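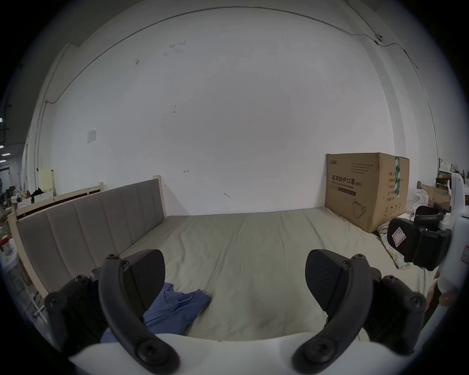
The guest bed during the linen changeover, with the mask carton still to be emptied.

The Povcombe house has one spare bedroom, and for most of the year it serves as a sorting room. Twice a year I set aside a weekend to return it to its proper purpose, and the following is a record of how that work was carried out this time. Readers who followed the hall closet entries last October will find the method familiar.

The bed is used as the work surface. It is the largest flat area in the house and stands at a comfortable height for folding. The mattress is first stripped and the pale fitted sheet put on, and all sorting is then done on top of it. I am aware that some households prefer to protect the bed with an old blanket before any sorting begins. I have tried that arrangement and found that small items were lost in the folds of the blanket, including, on one occasion, the key to the linen chest. A plain light sheet shows everything that is placed on it.

The fold lines in the sheet were left as they were. Sheets in this house are stored flat on a shelf 32 inches deep, and the creases that result run the length of the bed. Ironing fitted sheets was discontinued here several years ago and no guest has raised the matter.

Cloth items were dealt with first. Each was assigned to one of three destinations: the linen shelf, the wash, or the rag bag. Anything folded was presumed clean and was placed toward the back corner of the bed. The patterned piece in cream, with its faint yellow and blue, belongs to this group. It came from my aunt's house at Jonholm and is brought out when the room is occupied. Anything crumpled, such as the blue cloth toward the front, was presumed to need washing regardless of its condition. This rule saves a good deal of time. It also results in some clean things being washed twice, and I accept that.

The carton required more thought. It is a large brown one, marked on the front in Chinese and, in smaller lettering, "Medical protective mask," with N95 printed beside the Chinese. A carton of this size has a way of becoming furniture. It had spent the better part of two years at the foot of the wardrobe with a lamp on top of it. My intention was to reduce it to a quantity that could be kept in the medicine cabinet and the car, and to pass the remainder to a neighbor who does plaster and sanding work and goes through them quickly. An empty carton of this strength is worth keeping, and it will hold the winter blankets once the old printing has been covered with a plain label. I use the Ustard labels, which come in a roll of 1000 and which I do not expect to finish in my lifetime.

Setting a carton directly on a mattress is not a practice I would recommend as a general rule. The underside should be wiped before it is lifted up, and it should be placed against the wall where it cannot tip. Heavy cartons should stay on the floor.

The question of the bed frames remains open. The room holds two, both in cream-colored wood. The one with the gray padded headboard is the one in regular use. Its upholstered panels are comfortable to lean against and collect dust in the channels between them, and I clean these with the narrow vacuum attachment, working from top to bottom. The second frame, with the darker brown panel, stands behind it. It was purchased from the Lozano furniture warehouse when a second guest room was still under consideration. That plan was set aside when the smaller bedroom became an office, and the frame has been waiting for a decision ever since.

Three courses are available. The frame may be sold, although the cost of delivery makes this less attractive than it sounds. It may be moved to the loft, which would require taking it apart and keeping the bolts together in a marked bag. It may also be exchanged with the present frame, and the gray headboard given up instead. I have written the measurements on a card and will return to the matter after the holidays.

The order of work for the remainder of the weekend was set as follows:

Empty the carton and relabel it.
Start the wash, blue items separately.
Vacuum the headboard and behind both frames.
Turn the mattress.
Put on the top sheet, the light quilt and the Jonholm cloth.
Replace the bulb in the reading lamp.

One correction to an earlier entry. I previously stated that the linen chest could hold four complete sets of bedding. It holds three if the lid is to close, and the fourth set has been moved to the hall closet, second shelf, on the left.

Posted 11/07/2026 under Household, Bedrooms, Linen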